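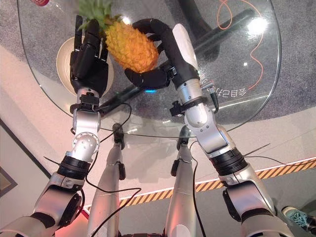
Slide 1: One hand open, one hand on the pineapple

Good afternoon, everybody, and thank you for coming back after lunch (I know the cookies are still out there). Leave this slide up while people find their seats.

I'm going to talk about the packing room at Flitetti and what the last year has been like for the people who work in it. There'll be very little about motors, I promise! If you want motors, the Karcombe folks are on at 4 and they're far better at it than I am.

So, start with the fruit. Look at where the fingers go on the right hand – over the top, with the thumb pressing lower down. Ask the room who has ever packed fruit for a living. Wait for hands. Those of you with a hand up probably have your own way of holding a pineapple, and you never had to put it into words until somebody asked you. That was our first big change. We had 15 packers, and suddenly their job included explaining what their hands knew.

Some of them loved it. Some of them felt, quite reasonably, that they were being asked to train their replacement, and we handled that badly. We put up a notice in February when we should have sat down with each shift. Slow down here, don't rush past it.

Slide 2: the hours chart
Lifting went down. Walking went up, and so did standing and watching, which people found more tiring than we expected. We logged 3187 stoppages over the trial at the Parnivura site, and a person had to go over and sort out every one of them. Please say that number twice.

Slide 3: pay grades
This is the Aguirre agreement, 2 new grades, both open to the existing crew first. Mention that the night shift asked for the wording and got it. If time is short, skip the table and go straight to the comments from the survey – we had 76 of them and I've picked the grumpy ones, as they were the most useful.

Water break, then questions. Repeat each question into the microphone for the back rows.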